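Filed under: Club Nights, Robots, Learning Things Late

I've been meaning to write this up since the start of March, and every time I sit down to do it I end up tinkering with my slides for the next meeting instead. So tonight the slides can wait, the tea is made, and I'm going to tell you about cups.

For those who haven't been following along (hello, and welcome!), I joined the evening robotics club at the beginning of the winter with no background in any of it. I taught middle school geography for a long time, and I signed up mostly because Zulema Paredes, who runs the group, told me they needed people who were patient and didn't mind doing the same thing over and over. Well, I thought, that's me to a T.

Our project this term is called Isatia. The idea is that we do little everyday table jobs ourselves with grippers strapped to our wrists, record how we did them, and then the programming half of the club uses those recordings to teach an arm to do the same jobs on its own. We started with picking up blocks, moved on to sorting, and now we're on cups, which sounded like the easy one when we voted for it. We set ourselves a goal of 500 good recordings before the end of the term, and I can tell you that when Efraín Montoya wrote that number on the whiteboard there was a groan from the whole room, me included.

The thing about wearing a gripper is that you have to forget you have fingers. I kept wanting to pinch, or give the cup a nudge with my thumb, and of course the thumb is busy elsewhere. Hala Fakhoury was very sweet about it and told me to pretend I was wearing oven mitts, and that helped more than any of the proper explanations did! You slow down, you come at the cup from the side, and you keep the marker cubes where they can be seen, since those black and white squares are how the software works out where each hand is. My first evening I had my sleeve drooping over one of them half the time and we had to throw out nearly everything I'd done.

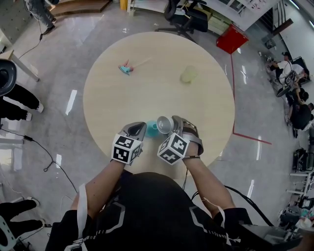
Cup practice at the round table, with the little metal one on its side in the right gripper and the teal one waiting in between.

The metal cup is my nemesis, I should say. It's small and it's slippery, and if you grab it too near the rim it swings around on you. The plastic ones are much more forgiving. Efraín thinks we should do all the plastic ones first and build up our confidence, and Valbona Hodžić thinks we should get the hard one over with while we're fresh, and the two of them have been having this same friendly argument for weeks. I side with Valbona, mainly because by 9 in the evening my wrists have had enough and I don't want to be meeting that cup then.

We've settled into a rhythm of working in turns, 2 people on a table job at a time, one doing and one keeping the log. I love keeping the log. You write down which cup, which hand, whether it was dropped, and anything odd, and after a while you start to see how differently everybody does it. Hala always lines things up before she lifts. Shadi Azar goes in fast and fixes it afterward, and he has the most drops and also, annoyingly, some of the nicest recordings.

I did get one really good run last time, where I picked up the metal cup, turned it upright and set it down next to the other without a wobble. I said "oh!" out loud and Zulema laughed at me from across the room.

Next up is stacking. Shadi has asked me to write the instructions sheet for it, so if any of you have ever had to explain to someone how to put one cup inside another, in steps, please leave me a comment. I'm on my fourth draft and it still doesn't say which hand goes first.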